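Clearing out the makeup drawer

4 min read
Last updated in October

I have been putting off the makeup drawer since we moved to Treris. It came with us as it was, drawer and all, wrapped in a sheet in the back of the car. Every morning I pulled it open, took out the same five things and pushed it shut again with my hip. Last month it stopped shutting.

The trouble with makeup is that it is small. A coat you never wear takes up room and you notice it. An eyeshadow you never wear goes to the back and stays there for years. I had shades in there that I bought for my cousin's wedding, and she has two children in school now.

I started at nine in the morning with a cup of tea and a trash bag. Everything came out onto a towel on the bed. Then I wiped the drawer with warm water and a drop of dish soap, and had to do it again, as a powder had broken in there at some point and got into the corners. An old toothbrush is the best thing for corners. I left the drawer leaning against the radiator to dry and sat down with the pile.

Mascara was easy. Anything I couldn't remember opening went in the bag. Lipsticks took longer. I tried each one on the back of my hand, and if it smelled like crayons it went. Two that I really like are down to the metal, so I scraped what was left into a clean pot and I'll use it with a brush.

Palettes were the hard part. They don't go off as fast as the liquids, and they look nice, so it is easy to talk yourself into keeping them. My friend Gwenllian Gethin has a rule that if you have only ever used one color out of a palette, you don't like the palette, you like the color. I went through mine with that in mind and a good few of them went. I also gave the keepers a wipe on the outside and went over the top of the powder with a tissue. Thin flat ones are the best to own, I think. They stand on edge like books and you can see what you have.

Then there is the question of what to keep it all in. I looked at the acrylic drawers they sell at Prarko and they were more than I wanted to pay for clear plastic. They also show every bit of dust. What I want is a case that closes, for the things I use on weekends or take away with me, and something open for every day that I can reach into half asleep. Pink is fine for that. I used to be snobbish about pink things in the bathroom and I have got over it.

Gwion Ifans from next door came by while I was in the middle of it and asked if I was opening a shop. He took a hand mirror for his daughter, so that was one thing gone.

The whole job took until lunch. I didn't find any treasure, apart from an earring I gave up on years ago – the other one is long gone, of course. The drawer shuts. I have put hair things in the front half and left the back half empty, and I'm going to try to keep it that way until Christmas at least.

A few people asked last time what I do with the bits that are too good to throw out. Unopened things go in the box at the Grurimow hall, by the coat hooks. They won't take anything that has been used, so please don't leave it there. Empty plastic compacts I wash and keep for pins and safety pins.

Next job is the medicine cabinet, and I am not looking forward to it.
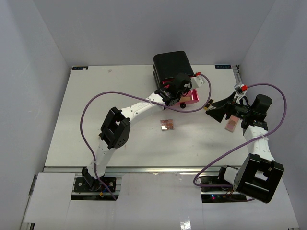 Dark case, pink container and small flat palettes.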